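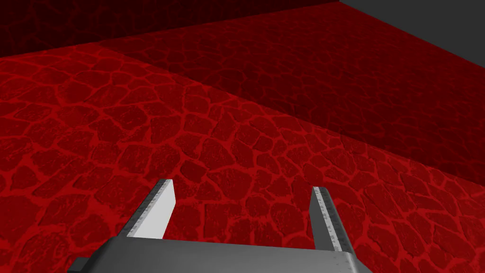

## Outdoor paving and paths: August check

Site: Garside, rear courtyard and side path
Checked by: Khrystyna-Mariia Lytvynenko
Work order: 1177
Weather: dry, light wind

Mark each line OK, Watch or Fix. Put a comment against anything that isn't OK.

### Walking surfaces

- [x] Slabs level at the joints: **Watch.** Two slabs by the back door rock when you stand on the outer corner. Neither is a trip hazard yet. Chalked in yellow.
- [x] Jointing sound: **Fix.** Mortar has gone along the side path from the downpipe to the gate. Rake out and repoint. Don't brush dry sand in as was done last year, it washed straight into the gully.
- [x] Moss and algae: **Watch.** North side only. Scrub with a stiff broom before the leaves come down.
- [x] Cracked units: **OK.** Old hairline cracks, same as on the last sheet.

### Steps and handrail

- [x] Nosings visible: **Fix.** Paint worn off the bottom step. Repaint full width.
- [x] Handrail firm: **OK.** Lower bracket was tightened in spring and has held.
- [x] Landing drains away from the door: **OK**

### Drainage

- [x] Gully grating seated: **OK**
- [x] Gully clear: **Fix.** Silt up to 100 mm deep in the pot. Emptied what I could reach with the scoop, the rest needs the wet vac.
- [ ] Channel by the bin store: not checked, bins full and too heavy to shift. Do it after the Thursday collection.

### Lighting

- [x] Path lights working: **Watch.** The one nearest the gate comes on late. Try cleaning the sensor first.
- [x] Cables and covers: **OK**

### Comments

Clastik have quoted for the repointing and can do the two rocking slabs on the same visit. I'd take that. Pireo only quoted for lifting the whole path, and it doesn't need it.

Radymyr Demchenko asked whether the side path should be shut until the work is done. I don't think so, but put the cone out by the downpipe and keep trolleys to the front entrance.

The spare gully key is in the meter cupboard, bottom shelf. Please put it back there.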